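Every October the same discussion comes back to our rink in Kandlow, and every October it ends with the same decision. The junior team gets the early ice and the children who are new to the game get what remains. I think this is a mistake, and I want to explain why.

I moved here as an adult and learned to skate when I was already too old to be good. Maybe for this reason I look more at the slow skaters than at the fast ones. On Saturday the beginners start at 6 in the morning, after the ice was used hard the evening before. Their parents drive from Mulcahy and even from Oteo, and they share 4 benches between them.
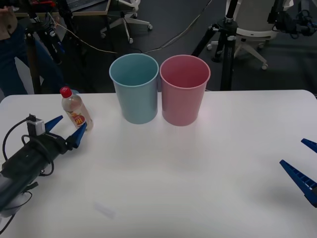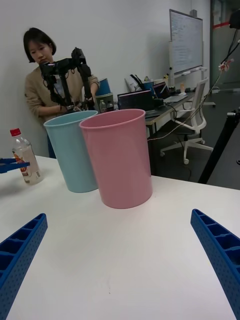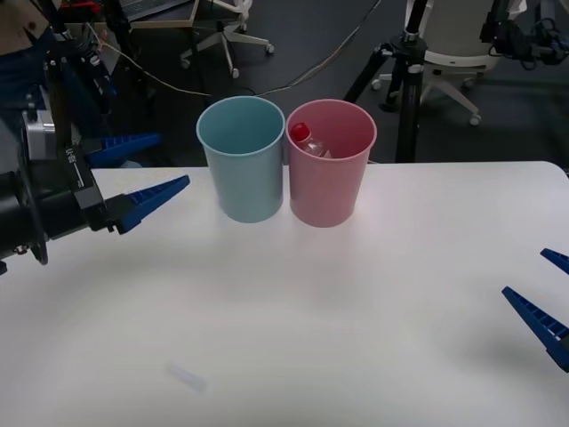

*The blue cup and the pink cup, side by side on the white table.*

The club says that the junior team brings the money. It is true that a good home game fills the rink with 400 people, and they buy coffee and tickets. But where do the players of this team come from? Most of them started in the beginner group, on the same bad ice – and many others started there too and stopped after one winter. We do not ask those families why they left.

In Itgate the rink is smaller than ours, and the town has only 3039 residents. Still, they give the first clean ice of the weekend to the youngest group. Their junior team practises afterwards and has not become weaker. Last season it beat us twice, and I was in the building both times.

I do not ask for a new arena. The club will spend $3000 this winter on new team jackets, and I have nothing against a nice jacket. I would only like the schedule to be changed for one season, with one good hour for the beginners – at nine, for example, when a child of six is properly awake. If the junior team suffers from it, we can change it back in spring.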